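Werkanthorpe to reseal east lot before winter, park-and-ride moves to Longo Street 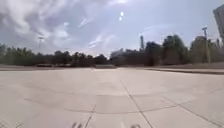
Werkanthorpe Public Works Department | Streets and Paving

11/18/23

Joint sealing at the east lot will begin after the holiday break, the Public Works Department said. The lot will close to all vehicles for 9 working days in January, weather permitting.

The town awarded the work to Altirent, which submitted the lower of two bids. Crews will clean out the old sealant between the concrete slabs, replace it, and patch spots where the surface has worn down. The lot was last sealed before the bus loop was moved to its north side, and water has been getting under the slabs near the drain on that side.

"We looked at overlaying the whole thing with asphalt, and the price was too high for what we'd get," said Mirko Pace, who manages paving for the department. "The concrete is sound. The joints need work."

Park-and-ride users will be sent to the Longo Street lot during the closure. It has 128 spaces, compared with 273 at the east lot, so drivers who can walk or share a ride are asked to do so. The morning shuttle will stop at the Longo Street entrance and will keep its current schedule. Overnight parking will not be allowed there. Vehicles left in the east lot after the closure starts will be towed to the town yard at the owner's expense.

Monthly permits stay valid and do not need to be exchanged. Permit holders who would like a credit for the days the lot is closed should fill out the form at the department counter or mail it in. Forms must be received by the end of January.

The farmers market's winter sale, usually held in the southwest corner of the lot, will move into the Dratico building on Mill Road for one weekend. Vendors with a reserved stall keep their place and will get a new floor plan by mail. There is no charge for the change.

Work will stop if the pavement temperature drops too low for the sealant to bond. Any lost days will be added to the end of the closure and posted on the sign at the lot entrance.

Questions about permits can be taken to the department counter at Town Hall during regular hours.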